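Print this page | E-mail this page
12 comments | 64 shares

Palladen Table Guide
Section 3: Levelling the Table, Fitting the Walls and Getting the Light Right

By now you should have the legs bolted to the rails and the whole base standing on its own feet. Well done! Section 2 is the slog, and this one is a lot more fun. It's the part where a pile of pieces turns into a table you'll want to sit down at, whether you bought it for model painting, beadwork, repotting seedlings or sorting a button collection (we've heard from owners doing all four).

Set aside an afternoon. If you can talk a second person into helping for steps 6 to 9, do, as the top is awkward to carry through a doorway.

What you need for this section

- The top panel, still in its foam sleeve
- One long wall and two short walls, each 465 mm high
- Bag C (wall clips and screws) and Bag D (levelling feet)
- The hex key from Section 2
- A spirit level, the longer the better
- A soft pencil
- A clean cotton cloth, dampened and wrung out well
- A lamp, if you're adding one

You don't need a drill. Please put the drill away, in fact. The clips in Bag C are made to be done up by hand and the screws bite very quickly.

Levelling the base

1. Put the base where it's going to live. Moving it later means levelling it again, so have a good think about doors, heaters, the cat, and which way you like to face.

2. Tip the base gently onto its long side on a blanket. Thread one levelling foot into the bottom of each leg until there is 8 mm of thread showing. That leaves room to go up or down.

3. Stand the base up. Lay the level across the back rail and adjust the back feet until the bubble is centred. Turn the foot, not the leg.

4. Do the same along the front rail, then along each side. Now go back and check the back rail again. It will have shifted a bit. Everyone's does.

5. Press down on each corner with the flat of your hand. If it rocks, find the foot that's light and wind it down a quarter turn at a time until the rocking stops.

Note: On carpet, leave the base to settle overnight and check it in the morning. Thick underlay can let one leg sink further than the others.

Note: Old floors can be wildly out. Harriet Quintanilla, who tested the first edition of this guide in a sunroom with a floor like a boat deck, ran out of thread on one corner and ended up with a square of hardwood under that foot. It's a perfectly good fix. Use something hard that won't squash – cardboard is no use at all.

Fitting the top

6. Take the top panel out of its sleeve and stand it on its long edge on the blanket. Look for the two rows of pilot holes on the underside. The row with the wider spacing goes to the back.

7. With one person at each end, lift the panel over the base and lower it straight down. Don't slide it into place. The rail edges will mark the underside, and if the panel tips you'll catch your fingers.

8. Line up the front edge by feel. Run both thumbs along the join between panel and rail, and nudge until the overhang is the same at both ends.

9. From underneath, start every bolt by two turns before you tighten any of them. Then work from the middle out to the corners, snug but not hard. Mandla Mabuza in our workshop likes to say the bolts should be as tight as a jam jar you've opened once already, and I haven't found a better way to put it.

Caution: Overtightening can lift a tiny dimple in the surface directly above the bolt. It can't be pressed back down.

10. Put the level on top. If it's off by a hair, adjust the feet again. If it's off by more than that, one of the bolts is probably pulling, so loosen the lot and start step 9 over.

Fitting the walls

The walls are what make this table such a pleasure for small work. Beads stop at the edge. Draughts go over your head. You can leave a half-finished job out and it will look the same when you come back to it.

11. Lay the long wall face down on the blanket and push a clip into each slot along its bottom edge. You'll hear a click. A clip that goes in silently isn't in.

12. Stand the long wall at the back of the top and press down over each clip in turn, left to right.

13. Fit the short walls the same way, one on each side. Leave their screws loose for now.

14. Bring the corners together. There's a tongue on the long wall and a groove on each short one, and they should meet without forcing. If they won't, lift the short wall off and check that you haven't swapped left and right. (I have done this three times. The pieces look identical until they don't fit.)

15. Tighten the screws, bottom ones first.

Note: The walls aren't meant to carry weight. Hooks for scissors and brushes are fine. Shelves full of paint pots are not.

Note: If you're left-handed and work in from one side, you can leave the left wall off and keep it for later. The clips come out with a gentle twist.

Getting the light right

A pale top and pale walls throw a lot of light around, and most people need far less lamp than they expect. Start with what's already in the room and add from there.

16. Sit in your usual chair at the time of day you'll use the table most. Put something small and fiddly in front of you and see where your own shadow falls.

17. If your shadow lands on the work, move the chair before you buy a lamp. A quarter turn towards the window can fix it completely.

18. If you do want a lamp, choose a bulb marked 4000 K. It's a clean, neutral white, good for matching thread or paint, and easy on the eyes in the evening. Warmer bulbs make the grey walls look faintly brown.

19. Set the lamp off to the side opposite your working hand, higher than the wall, and tip it so the beam strikes the back wall first. The bounced light is beautifully soft.

20. Check for glare. Lower your head to the height you work at and look across the top. A shiny patch means the lamp is too low or too far forward. Raise it a little and look again.

Caution: Keep any lamp that gets hot well clear of the walls, and don't run the cord across the front edge where a knee can find it.

Anel Van Wyk paints tiny botanical pieces at hers and uses two small lamps, one on each side, both pointing at the back wall. It costs a bit more to set up, but the shadows pretty much vanish and I was so taken with it that I've copied her.

First clean and a close look

21. Wipe the whole top with the damp cotton cloth, following the grain, then dry it with a second cloth. Packing dust is fine and pale and hides very well on white.

22. Get down close and look across the surface with the light behind it. You're looking for leftover specks, grit and shreds of foam. Pick them off with a fingertip or a bit of low-tack tape. Don't rub at them, as a single piece of grit under a cloth can leave a scratch as long as your arm.

23. The grain is meant to be there! It's a set of thin streaks, very faint, and in some lights you won't see it at all. It shows up most where the light glances off the top.
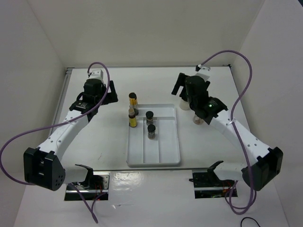 A white top with pale grey walls on three sides.

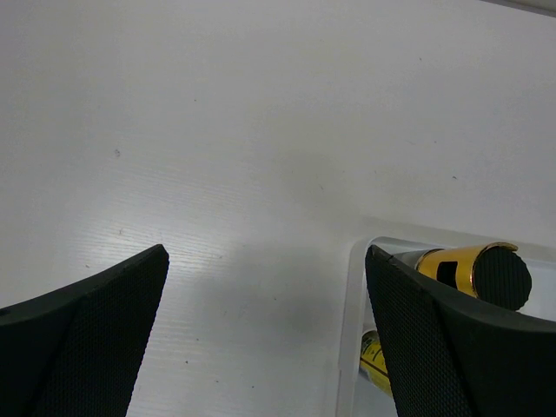

24. For everyday marks, use warm water and a drop of dish soap. Kokance cream is fine for dried glue and crayon, used sparingly and rinsed off. Skip scouring pads, bleach and anything gritty.

25. For ink, try a dab of rubbing alcohol on a cotton bud, and try it first in a back corner where the wall will hide it. Most pens lift straight off. Red gel pen is the stubborn one, so go at it the same day if you can.

26. Put a cutting mat down before you use a blade. The top is tough, but a fresh craft knife will go through the finish and the line will collect dirt for years.

Note: Dyed felt, damp clay and wet newspaper can all leave colour behind if they sit overnight. Slip a sheet of baking paper underneath.

If something isn't right

The top rocks but the base doesn't: a bolt is loose near the middle. Go over them all once more.

A gap at the bottom of a wall: one clip hasn't seated. Press straight down over it with the heel of your hand.

The corners spring apart: the base is out of level from front to back. Go back to step 3, with the wall screws loosened first.

A screw spins and won't grip: stop turning. Take it out, push a wooden toothpick with a little white glue into the hole, snap it off flush, let it dry and try again. Baltasar Quiroga on the help desk can also post you a pack of slightly fatter screws if you'd like a tidier job.

Once the top is level and the corners are closed, leave everything alone for a day, then go round the screws one last time with the hex key. After that, a check every July or so is plenty. Section 4 covers the drawer runners and the under-shelf, and you'll want Bag E and a cup of tea.

Guide text by Precious Mokoena

Print this page | E-mail this page

Related guides
Palladen Table Guide, Section 2: Legs and Rails
Palladen Table Guide, Section 4: Drawer Runners and Under-Shelf
Jodska Stool: Changing the Seat Height
Ruddock Clamp Lamp: Fitting and Bulb Choice
Storing Your Wall Panels Flat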